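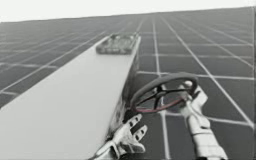 Two Hands, One Wheel, Before Anyone Buys the Hands

A small packaging shop in Kovutham spent most of the spring trying to choose between two robot grippers without owning either of them. The shop, run by the contract assembler Indutholm, wanted a two-armed cell that could take round parts off a bench and hand them over for fitting. The question was which hand to put on the end of each arm.

Indutholm had made that decision once before, from a catalog, and the result sat in a crate for a year. For the second attempt the company asked Clevero, a simulation firm with an office two streets away, to build the cell in software and drive both arms by hand from a desk.

The software is called Sisay. It runs a physics model of the arms, the grippers and a set of loose objects on a plain gridded floor. The operator holds a pair of hand controllers and the virtual arms follow. Each attempt is recorded, so the same reach can be played back with a different gripper fitted.

The candidates

The first gripper is a simple two-jaw parallel type. It opens and closes along one line, has few moving parts and is easy to program. The second has jointed fingers that bend around an object. It costs more, needs more wiring, and takes longer to clean when something sticky gets into the joints.

On paper the jointed hand was the favorite for round parts. Clevero wanted a test object that would be awkward for both, and settled on a steering wheel with thin spokes. A wheel can be picked up in several places, and most of them are bad. Taken by the rim, its weight hangs well away from the fingers and it tends to swing. Taken by a spoke, it is easier to balance but there is little room for the fingers.

Operators ran 443 attempts with the wheel, split between the two hands. An attempt passed if the wheel was lifted, turned and held still for 15 seconds without slipping. Boxes, trays and blocks were used in other runs, mainly to find out how well the arms worked close to clutter.

What the runs showed

The parallel jaws did better on the rim than expected. When the operator lined up the jaws squarely, the grip held. The trouble came with the approach. If the wrist was off by a few degrees, the jaws met the rim at a slant and pushed the wheel away before they closed.

The jointed fingers forgave more of that. They would come in crooked, wrap partway and pull the wheel into place. They also failed in ways that were harder to fix. A finger could pass through the gap between two spokes and catch there, and then the arm had to back out slowly.

The handover from one arm to the other was the weak point for both hands. With one gripper already on the rim, the second has less space, and the operator's view is often blocked by the arm itself. Clevero tried several virtual camera positions. A high view from behind the arms was the one operators asked to keep, although it made depth hard to judge near the far end of the bench.
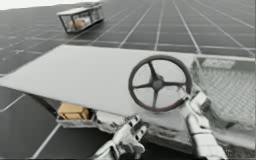

Where the simulation falls short

Contact is the hardest thing to model. In Sisay, friction is a number somebody types in. A real rim may have dust on it, or a seam left from molding, and a rubber fingertip wears down over months. Clevero ran part of the test again with friction set lower, and the pass rate for the parallel jaws dropped faster than it did for the jointed hand.

Delay is the other problem. The link between the controllers and the arms on screen was quick enough that operators stopped noticing it. A physical arm has mass and takes time to stop. Indutholm's engineers added a lag to some of the later runs and found that people slowed down on their own after a few tries.

The order

Indutholm has ordered one of each. The parallel gripper goes on the left arm, which will do the plain lifting from the bench. The jointed hand goes on the right, where parts need to be turned and passed. The company has set aside 800 hours of running time on the real cell before it decides whether to build a second.

The first 565 recorded motions from Sisay will be loaded as a starting library. Engineers expect to throw out many of them once the real arms are bolted down. Delivery is due in October, and the old crate will have to be moved to make room.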